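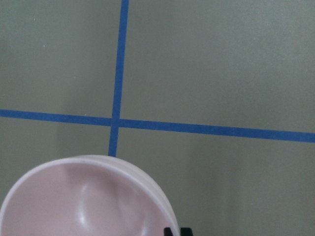

Vorkeo detiene su célula de manipulación por un fallo de cierre

21 de marzo de 2019

Vorkeo ha suspendido los ensayos de agarre de cuencos en su planta de Stultby tras un fallo del controlador Flastier. La pinza perdió la consigna de fuerza en el ciclo 400 y siguió cerrando durante 11 segundos, hasta que un operario accionó la parada de emergencia. No hubo heridos.

Según Wálter Usuga, responsable de seguridad, el límite de par —fijado en 22 N— no se recargó tras un reinicio parcial. Kinnunen, proveedor del firmware, prepara una corrección. Los ensayos seguirán parados hasta julio.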